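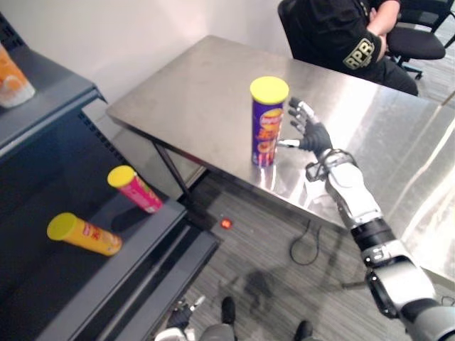
I started Lernness with one hoof balm and a very patient grey mare called Tavares, who had the worst feet on the yard and didn't mind standing about while I fussed over them. That was back in 2000, when most hoof dressings came in flat tins with lids you needed a hoof pick to get off. I wanted a tall, upright tub with a plastic lid you could flip off with cold hands, in colours you'd spot from the other end of the barn, every bit as loud as the purple crisp tube with the yellow lid on the steel table there. Our first tubs were bright orange and people laughed at them, but they did stop getting left in the field!

The balm itself took a good deal longer than the tub. I'm a horse owner first and I learned the making side as I went along, with a borrowed saucepan, a set of kitchen scales and far too much beeswax. The early batches were either like soup or like candles. Batch 302 was the first one I was happy to put my name to, and it's still more or less what we sell today as Jeveck, our everyday balm for dry or brittle feet. It has beeswax, lanolin and a little neem oil in it, it goes on with a brush or your fingers, and it doesn't pick up half the arena on the way back to the stable (well, a bit, if your arena is anything like ours).

A few years later came Lostel, which is the one for winter. It's a thicker, stickier thing altogether, made for horses who spend from October to March standing by the gate in the wettest bit of the field. You clean the foot out properly, let it dry as best you can, then work Lostel into the sole and around the frog. I use it on my own two every other evening once the clocks have gone back, and my farrier grumbles a lot less than he used to.

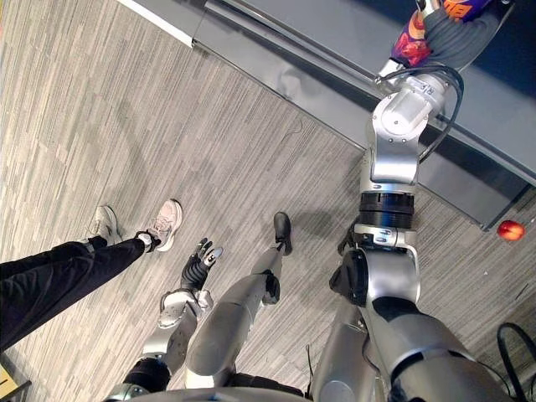

People do ask why we haven't brought out a whole shelf of products by now – shampoos, fly sprays, supplements and so on. I've tried a few. There was a mane detangler that smelled lovely and made the plaits fall out, and I still get letters about it. What I know is feet, so we've stuck to feet. If you ring up wanting something for sweet itch I'll happily chat, but I'll probably send you off to somebody else.

We still make everything in small batches, 800 tubs at a time, and each tub has its batch number on the bottom. Please have that handy if you get in touch, it saves me a lot of rummaging. Tubs come in 500 ml and a big 2 litre size, which the livery yards like, and we'll take clean empties back for refilling if you're passing.

One thing I always say on the phone, so I'll say it here too. A balm is no substitute for a good farrier and a sensible diet, and if your horse is lame or there's heat in the foot, call the vet and leave the tub in the tack room for now.

The farm shop is open from 9 in the morning until 4, with a longer lunch than it should have in August when we're all out haymaking. Come down the track slowly, mind the geese, and if there's no answer at the door try the barn.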